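Home | Forums | New Posts | Members | Log In

Op shop pricing, has it gone mad or is it just me?

wattleandwool
May 22, 2021
Went into the big op shop in Lalport this morning for a winter coat and came out with nothing but a bad mood. A plain wool blazer, lining gone at one armpit, $200! I know wool is fashionable again but come on. The one in Prindbridge still does fill-a-bag for $7 on the last weekend of the month and it's always packed. Has everyone else noticed prices creeping up, or have I just been spoilt?

KDesmet
Not just you. I do the Bisholm run every few weeks and the good menswear goes straight to a "boutique" rack now, with swing tags and everything. That said, I still find things if I dig in the ordinary racks. Dark pinstripes seem to get skipped over, I think people see them and picture a bank manager. 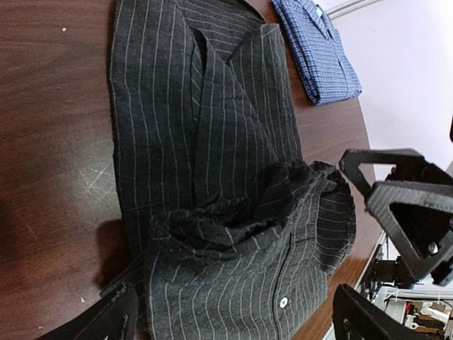

Pinstripe shirt on the table, charcoal with the light grey stripe.

I'd wear that with jeans any day of the week. Seven bucks is my limit for a shirt and I rarely have to break it.

marg_in_the_hills
Lovely stripe Koen! I'm going to disagree with the general grumbling though. I sorted donations for a couple of years and the tip fees alone would make your hair curl. People drop off stained doonas and broken toasters, and the shop pays to get rid of them. If somebody with money wants to pay $200 for a blazer, good, let them. That's the food parcels sorted for the week.

wattleandwool
Fair point about the rubbish Marg, but who are the shops for? My mum dressed four of us out of the Lalport shop. She couldn't do it now, she'd be better off at a discount store buying new stuff that pills after two washes.

tuppence
Resellers are half the problem. There was a bloke in Prindbridge last July with his phone out, scanning every label before anyone else could get near the rack. Took the lot and it'd all be online by dinner time.

marg_in_the_hills
He still paid for it, Tuppence. Same money in the till.

tuppence
Yeah and I still went home without a jumper.

KDesmet
Try midweek if you can, the weekend crowd is awful. And MacLeod has a little church one behind the hall, cash only, mostly crockery and jigsaws but there's a coat rail up the back.

wattleandwool
Ooh, didn't know about MacLeod. Do they have a change room or is it a case of trying things on over your clothes?

KDesmet
Over your clothes, next to the jigsaws.

Recent threads
Getting the mothball smell out of wool
Shoulder pads: unpick or leave in?
Bisholm market, is it still on in the wet?
Best thing you ever found for under $7
Darning mushrooms, where to buy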